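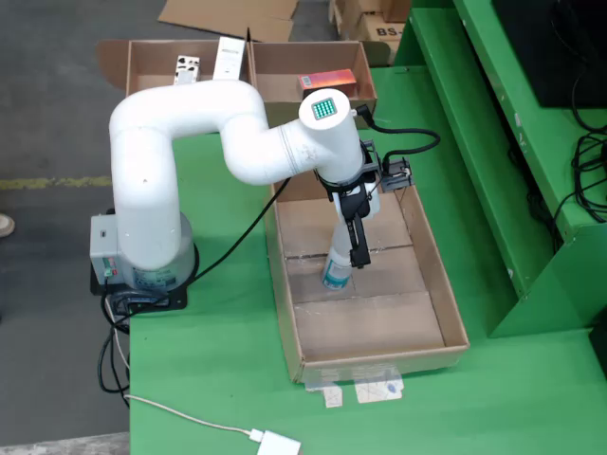

The Case for the Open Box

I came to cardboard late. For years my pantry shelves held a proud row of matching tubs with clip-on lids, and for years I could never find the vinegar. Then I spent a morning with the packing crew at the Clustemthorpe food and household pantry, where everything that goes out the door is sorted in plain, open, tan boxes, and I went home and gave the tubs away.

The pantry sends out 300 parcels a month, and August is its busiest stretch. The method is wonderfully simple. Boxes stay open on the table until the very end. Bottles get a box of their own and always stand upright. Cartons go together, tallest at the back, so you can read every front without lifting a thing. Flat packs lie down.

What surprised me was how much the depth of a box matters! A deep one swallows things — you fill it, you forget it, and come spring you own three jars of the same mustard. A shallow one shows you everything at a glance. The packers like sides of 6 inches for bottles, high enough to stop a wobble and low enough that you can grab the neck without scraping your knuckles.

Labels are the other small joy. At Clustemthorpe they stick paper ones to the table in front of each box, and I've stolen the idea for my own shelves. Boxes come and go, get soggy, get borrowed by the cat. The label stays put and the next box slides in behind it. I use the little white pads from Gromis, 35 sheets for two dollars, and a strip of tape over the top.

My own setup took one evening. There are two boxes from an Ikdale shoe delivery under the sink, one for sprays and one for spare sponges, and a long one on the pantry floor for oils and syrups. The Bangash tea cartons have a box all to themselves, which tells you something about my household.

If you try it, start with the bottles. Pull out every one, wipe the bottoms, and stand them where you can see the labels. I found the vinegar behind the flour, along with a second vinegar I'd bought to replace it.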